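The yellow cube

The letter from Dirico said that no one at Sikora would lose a place in the packing hall. Jadwiga Lis read it two times, folded it and put it in her apron pocket. She had packed plates for the company for many years, and her hands knew the weight of each one.

Upstairs, where the old canteen had been, Wojciech Wysocka sat before a screen and taught the arm. It had to learn first in the computer, he explained to her, and only later in the hall. In the computer it could make 1000 mistakes in a night and not one plate would be broken.

"And who pays it for the night?" asked Jadwiga.

He laughed, but he did not have an answer. He turned the screen so that she could see better.

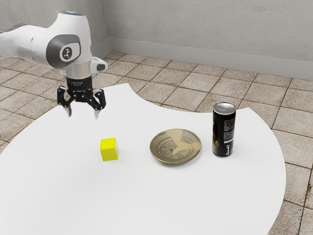
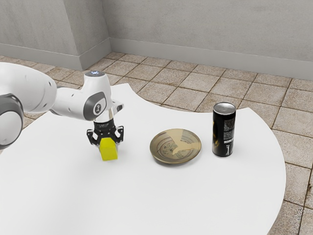
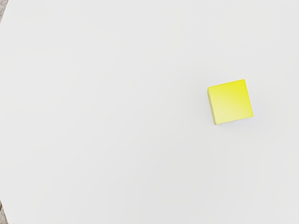 The lesson with the yellow cube, on Wojciech's screen.

"Why a cube?" she said. "We do not sell cubes."

"It is easy to hold. The plate will come after."

She bent closer. The plate lay flat on the white table, brown and cream, and she thought that it was not a bad plate.

"From the top it will not go," she said. "You must come from the side, with the thumb under the rim. Then you lift one edge and wait a little."

"Wait for what?"

She wanted to say that one waits for the plate, but it sounded foolish. She showed him with a saucer from his own desk. He asked her to do it again, slowly, and he wrote something down.

In August they gave her a new badge. Under her name stood the word "trainer", and the pay was a little higher. Grażyna, who had worked beside her at the belt, was moved to the warehouse in the other building, and now they met only at the bus stop.

"Does it do it well?" Grażyna asked there one evening.

"It lifts one edge," said Jadwiga, "and then it waits."

The bus came and they got on.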